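Shared workshop in Baek finishes first stage of its table robot

The members of the Zutine workshop in Baek have finished the first stage of a robot arm which they are building by themselves, in the evenings, in the room behind the bicycle repair corner. The arm can now move over a table, lower its gripper and close the fingers on command. The second stage, in which it should learn to tidy small things from the table onto a plate, has started this month.

The project has the name Rotero. It began last winter, when the workshop received a box of used motors from Cundent, a small firm in the same street that repairs packaging machines. The motors were too weak for the work of the firm, but they were good enough for an arm that lifts only light things. Until now the group has spent 149 euros of its own money, mostly on bearings, cables and a new power supply. The first power supply was second-hand and switched itself off each time two joints moved together.

Most other parts of the arm were made in the workshop. The base is cut from an old kitchen worktop and is fixed to the table with two clamps. The black brackets which hold the gripper fingers were changed several times. In the first versions the bolt holes were too near to the edge and the material cracked when the bolts were tightened. The present version has more material around the holes, and the group says that it has given no trouble until now. The drawings for all versions are kept in a folder on the workshop computer, also the bad ones, so that other members can see what was tried.

A small camera sits at the wrist of the arm and looks down past the fingers. The group first wanted to put the camera on a stand beside the table. With this arrangement the arm often covered the object exactly in the moment when the program needed to see it. At the wrist the view moves together with the gripper, and the fingers are always at the same place in the picture. This made the calibration easier, although the cable must now follow all the movements of the arm and has already been replaced once.

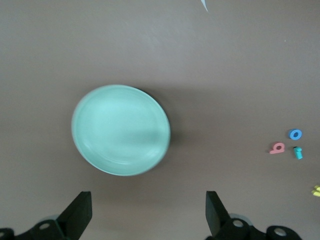
The view from the wrist camera, with the plate and several of the toy pieces on the table.

For the tests the members use toy pieces and a pale green-blue plate from the workshop kitchen. The pieces were chosen for their strong colours, which are easy to separate from the brown of the table. Their different shapes make the task more difficult than it looks. A ring that lies flat gives the fingers very little height to hold, and a short peg can roll away if one finger touches it before the other. The group is now testing how low the gripper may go before the tips scratch the table.

The light is also a subject of many discussions. The room has one window and two ceiling lamps, and a program that works well in the afternoon can fail at seven in the evening. Shadows near the rim of the plate were sometimes read by the program as a part of the plate. The members have tried a paper screen over the nearest lamp, which helped a little, but it was in the way of the people who use the drill press. For the moment the tests are done with the blinds closed.

To teach the arm, a member moves it with a hand controller and repeats the same task many times, while the computer stores the pictures and the positions of the joints. The group wants to collect 3,000 of these recordings before it trains the program again. One good evening brings 40 recordings, so this part will need patience and also more people at the controller. New helpers need no knowledge of programming. They receive a short introduction, and after this they can work alone with the arm, as long as one experienced member is in the room and the red stop button is within reach.

Not all members of the workshop were happy about the project at the beginning. The table of the robot stands where the sewing machines were before, and the noise of the motors was an argument in two monthly meetings. The sewing machines have now a better place near the window, and the arm stands on a rubber mat. It was also agreed that the robot group keeps its table free on one evening each week, so that the others can use it for larger work.

The next change will be at the tips of the fingers. The group wants to try soft covers, made of silicone or of bicycle tube, and to compare them with the hard tips on the same pieces. Later there should be a second plate, and the arm should sort the pieces by colour. If this is possible with the present motors is not sure, as the shoulder joint becomes warm after a long evening and then loses some of its accuracy. A small fan has been ordered.

Visitors can see the arm at the open evening of the workshop in September. The doors open at 6 in the evening, and the entrance is free. Children may try the hand controller together with an adult. The Rotero group is also looking for a used computer monitor and for short aluminium profiles of any type – these can be left at the door of the workshop during the opening hours, with a note that they are for the robot.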